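Chapter 7
Buying a Bin-Picking Cell: Reading the Offer

7.1 Scope of the chapter

The previous chapter dealt with grasp planning as a problem in geometry and software. This one deals with the same problem as something that is quoted, delivered and paid for. The running example is the Fonotora picking kit, supplied by Irkent and offered in two forms: as hardware and software for the buyer to fit to an arm already on site, or as a service in which the supplier's engineer does the fitting and stays for 5 working days of tuning. The offer document used here is the revision dated January 23, 2024. Later revisions change the licence terms but leave the technical schedule alone.

By the end of the chapter the reader should be able to separate the parts of an offer that can be tested from those that cannot, draw up an object set for an acceptance trial, and write a trial report that a second person could repeat.

Some acquaintance with Chapter 3 (two-finger grippers) and Chapter 5 (hand-eye calibration) is assumed. Section 7.4 can be read without either.

7.2 What the kit contains

The technical schedule lists a two-finger gripper with its mounting plate, a fixed camera with bracket, a controller, a cable set, and a licence for the grasp software covering one arm. Bins are not included. The schedule gives limits for the inside dimensions and wall height of a bin, and the buyer is expected to find one that fits. Many first-time buyers pass over this line. A bin with steep walls that suits a conveyor may be a poor one for a gripper, which needs space beside the object as well as above it.

Nor does the kit include the arm. The supplier keeps a list of arms for which a driver exists, and an arm outside the list is treated as extra work and priced by the day. The offer should state which driver version was used in any figures it quotes.

Cables deserve a separate check. The schedule gives the length of the cable set but not the minimum bend radius, and the bundle has to follow the wrist through its full range of movement. Loops that clear the bin when the arm is parked may drag on a wall when the wrist turns. Kratochvíl's rule is to run the arm slowly to each corner of the bin, with the wrist at both ends of its travel, before any object is placed. The rule costs half an hour and is worth following.

7.3 Single-item and mixed-item claims

A supplier's headline rate is nearly always a single-item rate. The bin holds many copies of one part, the software has a model of that part, and failure mostly takes the form of two parts lifted together. Such a figure is useful to a buyer who handles one part. It says little to a buyer who handles returned goods, spares or retail orders, where each object differs from its neighbour in shape, stiffness and surface.

The Fonotora offer quotes both rates, and the mixed-item rate rests on 383 attempts. The offer does not list the objects used. A number of attempts without an object list cannot be repeated, and the buyer should ask for the list in writing before the trial is arranged.

7.4 Choosing an object set

Objects for a mixed-item trial should be chosen for the trouble they give, and ordinary household goods are sufficient. Four kinds of trouble are worth covering: light that passes through or reflects off the surface; bodies that roll; soft goods whose outline changes when touched; and open shapes in which a finger may enter a gap. Position in the bin matters as much as the object. An item close to a wall leaves little room for the outer finger, and two items in contact may be read by the software as one.

The trial reported by Štefánia Trnka at the Tejada site used a metal bin on a wooden table with small sets of this kind. In the set shown, the translucent pink bottle and the black flashlight cover the first two kinds of trouble, the black fabric pouch the third, and the ringed baby rattle, with the pouch touching it, the fourth. The flashlight lies close to the left wall, with the white and green object just in front of it. The bottle is faintly mirrored in the wall behind, a thing to watch for in any bare metal bin, where a reflection can be taken for part of the object.

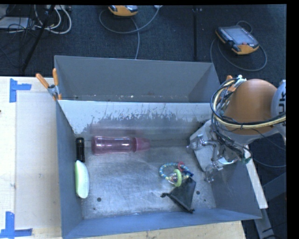
7.5 Preparing the site

7.5.1 Fixing the bin. The bin must not move during the trial. A shift of a few millimetres spoils the calibration and will be recorded as a fault of the gripper. Spring clamps are acceptable for a short trial, provided that the handles stand clear of the arm's path. Bolts are preferred for anything longer. Tape marks on the table allow a quick check by eye but do not replace a measured check.

7.5.2 Lighting. The trial should be run under the lighting that will be used in service. Where daylight reaches the bin, at least 2 sessions are needed, one of them after dark. Trnka's trial was held in December and met this condition without special effort.

7.5.3 Placing the objects. Objects are tipped in from a tray, not set down by hand. Hand placing tends to leave more space between items than they would take up for themselves - even when the person doing it is trying to be fair.

7.6 Recording the trial

Each attempt is entered on one line: the object aimed for, the result, and the time from the start of the approach to release. Results are held to a short list agreed beforehand. The Brilon sheet, reproduced in Appendix C, uses the terms clean, dropped, double, missed and stopped. A dropped object that falls back into the bin is still counted as dropped, even if the next attempt lifts it.

A round ends when the bin is empty or after 16 attempts, whichever comes first. Objects left in the bin are listed by name. The list of leftovers is often of more use to the buyer than the rate, as it shows which goods will need a person standing by.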